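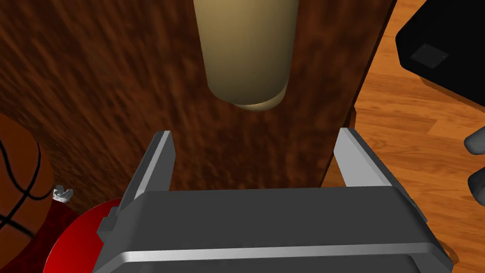 Re: Does waxing a wood tabletop do anything at all?

tannerbay
Joined: May
Posts: 20
I have a dining table with an oil finish, and the store wants me to buy the Irkeo care kit to go with it. Cleaner, wax, two cloths. They say if I skip it the top will dry out and crack. My parents never put a thing on their table and it looks fine. Is this a real thing or a way to sell me a jar?

plumbline_5
It's a way to sell you a jar. Wood doesn't need feeding. It moves with the humidity in your house, and a coat of wax barely slows that down. Wipe it with a damp rag and dry it.

OldMillRoad
Have to disagree with plumbline. An oil finish wears off where people eat and lean their arms. Mine went gray and rough at two of the seats before I did anything about it. I use Setum oil once a year and water beads on it again.

plumbline_5
You're talking about oil. He asked about wax. Putting the finish back where it wore away is fine, I never said otherwise. "It will crack" is what I'm calling nonsense.

OldMillRoad
Fair, but he said oil finish, so I answered for an oil finish.

crumbtray
The Khumalo brochure claims 2,337 customers saw "deeper color" after one use. Deeper than what? Anything looks darker right after you rub oil on it. Ask them again in six months.

hallway_lamp
I did half my table with the Urel wax and left the other half bare for a year. Same coffee rings on both sides. The waxed half did feel nicer under the hand, I'll give it that. Not sure I'd pay for it twice.

OldMillRoad
One table isn't much of a test.

hallway_lamp
It's one more than the store ran.

tannerbay
So if I'm reading this right, no kit, and a little oil if it starts looking dull? The salesman told me 1,000 wipes before it needs anything. Who is keeping track of wipes?

plumbline_5
Drip some water on it. If it soaks in and leaves a dark spot, oil it. If it sits there, leave it alone. And lay the oily rags out flat outside to dry, don't ball them up in the trash. They can catch fire.

crumbtray
Last edited June 8, 2024
Seconding the rags. Also check what's in the jar before you buy any of them. The one I had was mostly mineral oil with a lemon smell.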